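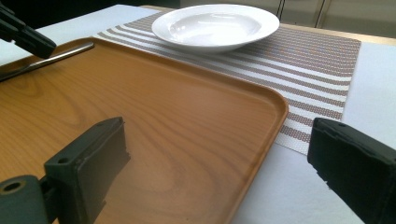
Tray, bowl, placemat, knife. My whole week, more or less.

I've been promising a post on the alignment tool for ages, so with the kettle on and a build running in the other window, let's have a go at it.

Quick recap for anyone who's wandered in from the sourdough posts (hello, there'll be more bread in December, I promise). I write the software that sits between the hand-held grippers and the training code. Every gripper has its own camera, there's another one up at head height, and they all have their own idea of what time it is. My job is to get them to agree. The tool is called Maglaya, which started life as a typo in a folder name and stuck, and it takes a pile of streams and spits out one tidy episode with everything on a single clock.

Sounds easy! I told my boss it'd take a fortnight. That was a fair while ago.

The first version just trusted the timestamps. Each camera stamps its own frames, I sorted everything by stamp, job done, off to lunch. And it looked fine on slow stuff. Then we started table setting, where the left and right hands are both in on the same tray, and the replay had one jaw closing before the arm had arrived. I scrubbed back and forth over that clip for most of an arvo before I twigged that the left stream was running 34 milliseconds behind the right. You'd never spot it watching one camera at a time. Put the two side by side and it's horrible.

So version two has a proper offset estimator. At the start of each session you open and close both grippers together a few times, the tool finds the jaw motion in each camera and in the encoder signal, and it slides one against the other until they line up. I was pretty chuffed with it until I found the clocks drift as well, so an offset that's spot on at the start has gone off a bit by the end. Now it fits a line to the drift, with a second check at the end of the session. If the two checks disagree too much the whole session gets flagged red and somebody (me) has to go and have a look.
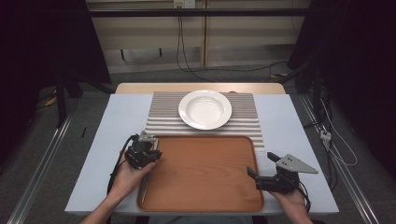

The other half of the job is working out where the grippers are, and that's where shiny things come in. Our tracker is called Trarkov and it picks out visual features, follows them from frame to frame and works out the camera pose from how they move. It loves texture. Carpet, woven cloth, anything with a bit of grit to it. What it does not love is glare. A highlight on a glossy tray slides along as the camera moves, and the tracker will happily latch onto it and decide the tray is gliding off to the left. Same with the inside of a bowl. Polished cutlery is a shocker, one bright streak that changes length every time you tilt your wrist.

Stripes are sneaky too. I assumed a striped placemat would be lovely, heaps of strong edges, what's not to like? Well, every stripe looks like its neighbour. Get in close and low and the tracker can hop one stripe across and carry on with total confidence. I lost two days to that. The pose graph would have this tiny stair step in it and I kept blaming the inertial sensor, poor thing, when it hadn't done anything wrong.

The fix is a bit ugly but I like it. Before features go into the solver I mask out anything close to saturated, grow the mask by 16 pixels, and then throw away matches that have a near-identical twin close by. That cuts the feature count a lot, so I bumped the cap up to 800 per frame to make up for it. It's slower. The overnight batch on Ultport (our processing box, which lives under my desk and keeps my feet warm) now finishes after I get in instead of before, and I've had grumbles. But the stair steps are gone from every clip I've thrown at it so far, and I'll take slow over wrong.

Still on the list: the viewer, Pivier, only shows one gripper at a time, which is daft given everything I've just said. I want both gripper views up top, the head view underneath and a single scrub bar for the lot. I've got the layout working but the colours are awful and it eats memory like you wouldn't believe. I think I'm decoding every frame twice. There's also a bug where pausing on the very last frame jumps you back to the start, and I haven't even opened that file yet.

Anyway, the build's just gone green, so I'm off to break it again.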